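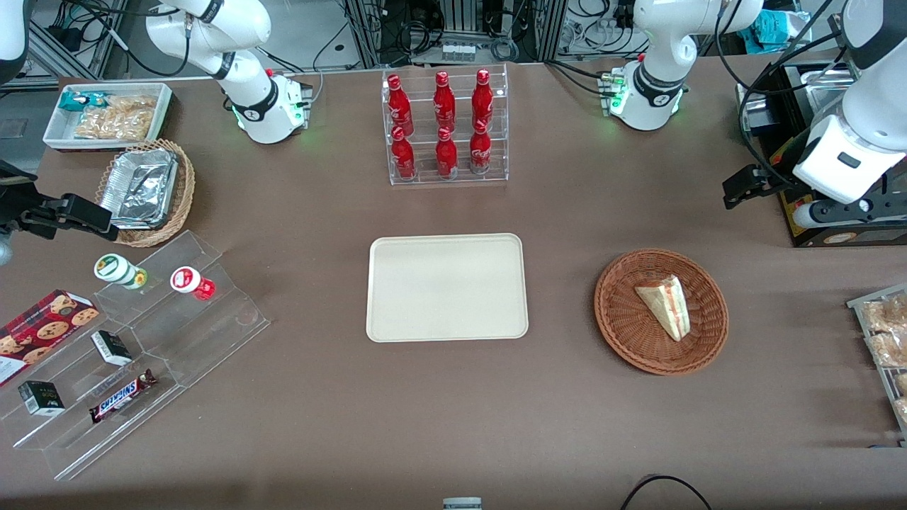 Clatomine two-arm recording station, tray-packing layout.

Clatomine Two-Arm Recording Station

Supplied by Plullivel. Prices updated 23rd September.

The Clatomine station is a complete bench for recording handling tasks and turning them into training examples for a learning system. An operator guides both arms through a task, such as moving a drink, a sandwich and a snack onto a serving tray, and the station stores the joint positions, gripper openings and camera views together, on a single clock. Each completed run is saved as one episode.

The station is offered to universities, colleges and product testing centres. It is supplied assembled and checked, and may be ordered with or without the Harries grocery layout.

What is supplied
Two white arms with black two-fingered grippers
Wrist camera for each arm
Fixed workspace camera and mount
Matte brown table covering
Recording software, licensed for 4 computers
Operator's handbook and one set of spare finger pads

The Harries grocery layout
Learning systems trained on plain blocks often do poorly with ordinary packaging. The Harries layout therefore uses clear acrylic racks, wicker baskets and a cream-coloured tray, stocked with everyday goods in cartons, wrappers, foil and bottles. A printed guide lists 69 starting arrangements. Operators are asked to change the arrangement after every 23 episodes and to record the change in the session log. Food items are not included and should be bought locally.

Wrist view
The wrist cameras keep both fingers in view along with the goods in front of them. Labels on small cartons and bars can usually be read, and this is of help when episodes are sorted by item at a later date. Reflections from clear acrylic are left in the recording. Customers who prefer to reduce them may order the Wetby diffuser panel separately. 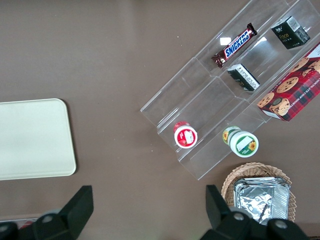 Wetby wrote to us in July that their first 2,000 episodes were recorded without the diffuser, and that they would do the same again, as the glare in their own shop is no better. They did ask for a quicker way to discard a failed run, and a discard pedal has now been added to the accessories list.

Storage and export
Episodes are held on the station's internal drive and may be exported by item, by operator or by arrangement. Failed runs are kept in a separate folder unless the operator chooses to delete them.

Delivery and service
Installation and one day of operator training are included in the price. Replacement finger pads, camera cables and table coverings are kept in stock. Please state the length of your bench when requesting a quotation.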